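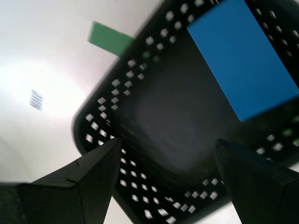

Fig. 4. Black perforated basket with a blue block.

Unit 4: Small-parts baskets and the clear bench
Course handout, Skidwood workshop, rev. 2020-10-26

4.1 Basket type
The unit uses a plastic basket with perforated walls and a smooth floor. Perforated walls let dust out and let the user check the contents from the side. A smooth floor matters for flat-faced blocks, which catch on ribs when they are slid toward a corner. Load limit for bench work is 600 g. Heavier sets go in the Flinov trays – see Unit 6.

4.2 Bench surface
Keep the surface pale and matte. Reference marks are limited to short lengths of tape and small squares. Tape ends are cut square, never torn, so that an edge can be used for alignment.
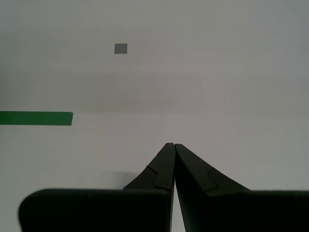

A mark that has lifted at one corner is replaced whole. Do not press it back down; the adhesive will not hold through a second session. Old residue is removed before the new mark goes on.

4.3 Placing blocks
Lay blocks flat, long side parallel to the long wall of the basket. A block left leaning on the rim counts as unplaced. In the Tamura exercise log, 2,443 placements were entered and 2,102 met this rule. Most of the remainder were rim contacts.

4.4 Clearing
Take out the blocks first, then the basket, then wipe the surface from the far edge toward you. Marks stay. The bench is clear when only marks remain on it.

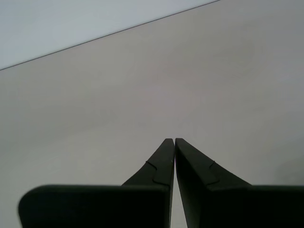 Kaede Kinoshita objects to the order in 4.4: with a full basket it is faster to carry the basket off loaded and empty it elsewhere. The objection holds for loads under the limit in 4.1. The order will be revised in November.

4.5 Reading
Jundosico bench manual, p. 71 only.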